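4.2 What the players told me about rankings

I went into the interviews expecting to hear plenty about prize money, and I did, but the ranking table came up first nearly every time. I spoke to 80 club and county players over two summers at Fisbridge and Girgate, mostly on benches between matches, and it's surprising how many of them could tell me their exact position before I'd got my pen out. Ivars Org, who coaches at Fisbridge, calls it checking the weather. His juniors look every Tuesday morning, when the new list goes up, and he reckons he can tell how training will go from their faces as they come through the gate.

Now, a list like this only counts the best 5 results of the season, so an early exit in a small event costs you nothing on paper. I'd assumed everybody knew that! Plenty didn't, and several had skipped the July open at Sulton to "protect" a ranking that couldn't have dropped (one had even paid her entry fee, and lost it). The better players tended to know the rules and still felt the sting. One told me she'd beaten the second seed, gone out in the next round and thought only about the second match all the way home.
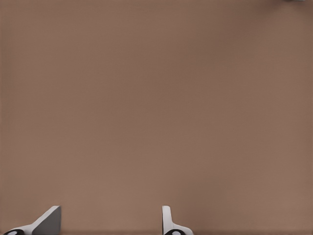
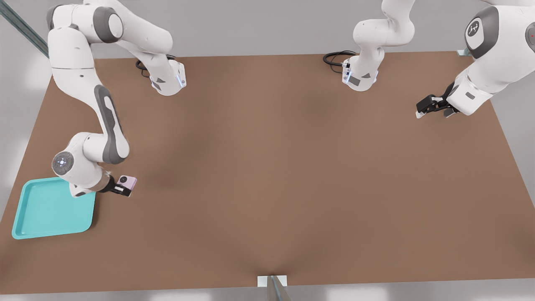 Figure 4. Two rendered views from one simulated setting, with a brown surface in each and gripper fingers at the bottom of the first.

I should say something about seedings too, as people muddle them with rankings all the time (me included, for most of the first summer). At Girgate the referee can move a player up or down the seeding list on recent grass results, and that discretion caused more grumbling than anything else I recorded. Guthrie's earlier study of the Sulton leagues found much the same mood, though Alasdair was looking at doubles pairs, who at least have someone to grumble with. My own singles players mostly kept it to themselves until I asked - and then I couldn't get a word in.

Their answers on coaching costs are taken up in 4.3.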